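Lillon open-front snack holder, frosted white: review

I bought the Lillon holder in December to deal with the end of our kitchen table, where packets of cakes, crisps and biscuits get left after the shopping is unpacked. It comes in one size and two finishes, clear and frosted white. I chose frosted. It has been in use every day since then and I have now bought a second one for the cupboard.

There is not much to set up. It arrives in a single piece with a paper sleeve round it and a sticker on the base. The sleeve came off easily. The sticker left glue behind, which took warm water and a bit of washing-up liquid to shift.

In use

The front wall has a curved dip in it, so you can get your hand to whatever is inside without lifting it over the top. I thought this was mostly for looks, but it makes a difference with soft things like wrapped buns, which get squashed if you have to pull them out by one corner. It also means the label on the packet can often be read from the front, so the older ones get eaten first.

The walls have light ribbing and a frosted finish. Orange packets show through it as a patch of colour and you can tell there is something in there, but plain ones are harder to make out. If you want to see exactly what you have left, buy the clear one.

On our white table it doesn't stand out much, and that suits me. My wife would have liked a colour.

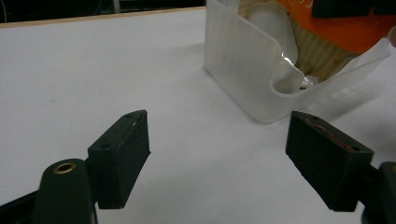 The dip in the front is easier to see in the second photo.

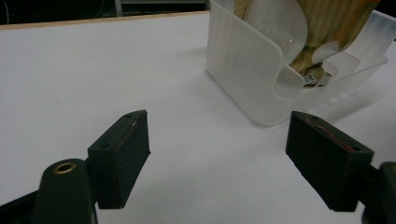
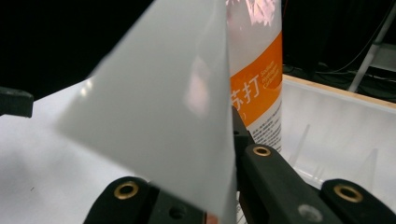
What fits and what doesn't

Individually wrapped cakes and bread rolls fit well. Sachets and small bags of nuts are fine too, though they slide to the bottom and you end up tipping everything out to find them. Family-size crisps are too wide. Tall bottles are no good in it either – they make it top-heavy, and one of ours went over with the holder when the table was knocked. Bottles now stand on the table by themselves.

It is light when empty and will slide if you push it. Rubber feet would have helped. I cut four small pads from a sheet I had left over from the Surkby shelves and stuck them underneath, and it stays put now.

Cleaning

Crumbs collect in the inside corners. They are rounded, so a cloth gets into them. The ribbing holds on to sticky marks more than a smooth wall would, and jam needed an old toothbrush. I have not put mine in the dishwasher. The sleeve says hand wash only.

Compared with the Van Loon

We had a Van Loon tray before this. It was stiffer and did not slide, but it had straight sides all round and the packets fell flat in it, so you only ever saw the top one. I would pick the Lillon for anything you want standing up and the Van Loon for fruit. The Van Loon also cost more.

Worth buying if you mainly keep small wrapped things in it. Peel the sticker off slowly.

Shared 904 times
36 comments

Vasanthi Marikar
Does it stack? I have very little worktop and would need two on top of each other.

Wim Postma
@Vasanthi No, they don't lock together. Mine sit side by side.

Rizwan Talukder
Had the clear one for a year and it has scratched quite badly inside. Maybe the frosted hides it better.

Anoma Patwary
I keep tea bags in mine, works fine. Agree about the sticker.

Load more comments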